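Peltero to drop desktop report designer in September

Peltero has told customers that the desktop version of its report designer will be withdrawn in September, leaving the browser edition as the only way to build or change reports.

Reports already published will still open and refresh as normal. Anyone who needs to edit one after the cut-off will have to move it to the browser edition first, using a converter that comes with version 3.

The change matters most to firms with large back catalogues. Berchtold, which runs payroll reporting for clients in and near Pastham, has 3,000 reports in the old format. Its reporting manager, Nadja Trummer, said a first pass through the converter had left 118 of them needing work by hand, nearly all with nested prompts or custom date filters.

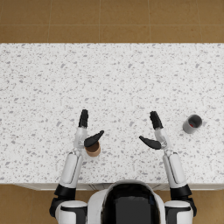

"We can manage that before September, but it is the whole summer gone for two people," she said. "What we would have liked is a year's notice."

Rupert Holzer, product lead at Peltero, said the desktop code relied on a charting library that no longer gets security fixes – replacing it would have cost more than the remaining users could justify. Support calls on the desktop version will be answered until the withdrawal date, but there will be no more patches.

Customers with a current maintenance contract can download the converter from the support site. Those still on version 2 must upgrade before running it.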